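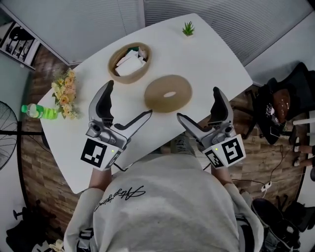
Griltasau Evening School
Home and Table Decoration, Level 1
Handout for Session 11: Setting out a small table with artificial flowers, a basket and a plant
Revised May 19, 2020

Reading before the session: Farooqui reader, page 114 and the two pages after it. The reader uses the word "centerpiece" for everything which stands in the middle of a table. In these notes the word is used only for the tallest thing or group on the table.

1. Where we are in the course

In March we worked with dinner tables. There, the plates and glasses decide nearly everything, and the decoration must take the space that is left over. Now we come to the table that is used all day: for letters, for coffee, for handwork, for a child who draws. Such a table is harder. The things on it have to be pleasant to look at and they also must be moved several times a day by people who are thinking of something else.

The exercise in this session uses very few objects. Every student takes from the shelf:

– one bunch of artificial flowers
– one round basket
– folded paper napkins or tissues to put in the basket
– one small potted plant, a succulent if there is one left
– one ring-shaped cushion or sponge
– one white tabletop, shared by two students if the class is full

Please do not add candles or figures from home this time. We will have them in the next session.

2. Artificial flowers: choosing the color

Most beginners take the bunch with the strongest color, and on the shelf in the shop this bunch does look best. On a white table a strong red or a strong blue pulls the eye and all the rest looks like it was forgotten there. Pale orange, peach and soft yellow are easier to begin with. They are near to the color of straw, wicker and unpainted wood, so the flowers and the basket already belong to each other before you have arranged anything.

If you buy for yourself, hold the bunch at the arm's length and half close your eyes. When you can still see three or four different tones, the bunch is good enough. When it becomes one flat spot, all the flowers were dyed the same and it will look flat on the table too. Look also at the leaves. In cheap bunches the green is often too blue and it shines. Leaves that shine can be wiped with a cloth and a little talcum powder. The blue cannot be corrected.

The Modance bunches in our cupboard have stems with wire inside. The Pranitz ones do not have wire and they break if you bend them sharply, therefore please check which one you have in your hand before you begin.

3. Preparing the bunch

A bunch that comes out of the bag has been pressed. All the heads look in one direction and the leaves lie flat along the stems. Lay it down on its side on the table and open it slowly from the outside to the inside.

a) Bend the outer stems away from the middle, each one a little different from its neighbor.
b) Pull the leaves down and then a little outward. Leaves standing straight up are the first thing that looks false.
c) Turn two or three heads so that we see them from the side. In a garden you almost never see all the flowers from the front.
d) Leave one or two buds deep inside the bunch.
e) If threads of glue hang between the petals, take them off with your fingers. Scissors often cut the petal also.

Calculate 20 minutes for this work the first time. Later you will need five.

A bunch does not have to stand in a vase. On a low table it can also lie, as if someone has brought it from the garden and will come back for it. A lying bunch needs more care with the stem ends, which are usually ugly plastic. Push the ends under the lowest leaves, or bind them with a strip of linen. The heads should show toward the middle of the table and not toward the person who comes in at the door.

4. The basket

A round woven basket in a tan color is the most useful object in this whole course and I recommend that you buy a good one. The weave gives shadow and structure, and a white tabletop has neither of these by itself.

For paper in a basket there are two ways of folding, and both are correct:

The loose fold. Take the napkin at its center, let the corners fall, and put it in with the center down. The corners stand up and make an irregular edge. It is quick, it can be repaired quickly, and it forgives mistakes.

The standing fold. Fold each one in half and in half again, and stand them in a row with the folded side up. This looks very clean, but after the third person has taken one, the row falls over. Use it only if somebody is there to look after it.

White paper in a tan basket can look a bit cold. A small green accent at the back of the basket helps: a sprig, a ribbon, a little piece of cloth. Keep it behind the paper so that the hand which takes a napkin does not catch it. Dark green is better than light green here, it makes the paper look whiter.

Do not fill the basket to the top. The edge of the basket should be visible all the way round, or at least for the larger part.

5. The small plant

One living thing among the artificial ones changes how people see the whole table. I have tried this with many groups of students, and visitors nearly always touched the real plant first and afterward did not ask if the flowers were real.

The succulent is practical for three reasons, of which the first is that it stays small. The second is that it does not drop leaves into the coffee. The third is that its pointed leaves have a strict form, and next to soft petals this makes a good contrast. Take a light-colored pot for a white table. A black pot is possible, but then you need one more dark object somewhere else to answer it.

Place the plant near the far edge, where it is safe from sleeves. Many students put it exactly in the corner. With rounded corners this looks uncertain, like the pot is about to slide off, so come inward by the width of a hand.

Water it in the sink and let it drain. Never water on the table.

6. The ring

The ring-shaped cushion or sponge causes every year the most questions. It has three possible uses in our exercise and you should decide for one of them before you start.

As a base: the ring lies flat and a light bowl or a small vase stands on it. The hole in the center keeps a round bottom from rolling.

As a wreath form: short stems are pushed into the side of it. This works only with a sponge ring, and only with stems which have wire. A cushion is spoiled by it.

As a quiet object: it stays as it is. A beige ring on a white surface is nearly invisible from across the room, but from near it connects the tan of the basket with the yellow of the flowers. Students do not trust this solution, but try it once.

7. Placing: the order of work

Begin with an empty and wiped tabletop. Go through the steps in this order and do not jump back.

Step 1. Basket. Put it a little beyond the middle and to one side. The exact middle makes the table look like a waiting room.
Step 2. Flowers. They go to the side where the basket leaves less free space, nearer to you, with air between the two. The leaves may reach toward the basket but should not go over its edge.
Step 3. Plant. Far edge.
Step 4. Ring. Near the middle, closer to you than the basket.
Step 5. Go to the other side of the table and look. Then sit down and look again from the chair.

Step 5 is the one which is left out most often. A table is seen from above only by the person who arranges it. Everybody else sees it sitting, and from the chair a basket can hide the plant completely. If this happens, move the plant sideways and leave the basket.

At the end, the place in front of the chair must be free, enough for two forearms and a sheet of paper. If it is not free, take one object away. Do not push them all closer together.

8. Measurements for the large table

The long table by the window in our room is 188 cm long. For this one the five objects are too few, and it is better to make one group at one end and leave the other end for use. Two equal groups, one at each end, look like a shop. Please write down the length of your own table at home and bring it with you, we will need it for the drawing.

9. Frequent mistakes in the last course

– Heads of the flowers all at the same height, see point 3.
– Price sticker still on the bottom of the basket. It is seen as soon as somebody lifts it.
– Plant and flowers touching. The real leaves make the false ones look more false.
– Too much symmetry.
– Dust. Artificial flowers are dusty after two weeks. Use a soft brush, or a hair dryer set to cold, outside on the balcony.

10. Homework

Arrange a table at home with four or five objects which you already own. Do not buy anything. Leave the arrangement for one week in normal use and make a short note each evening: what was moved, by whom if you know it, and whether it was put back. Bring the notes, half a page is enough. Things that were moved every day are in the wrong place, and we will discuss where they should go.

Material to bring next time: small scissors, linen tape, one candle holder. The tape from the school is finished and the new order has not come yet.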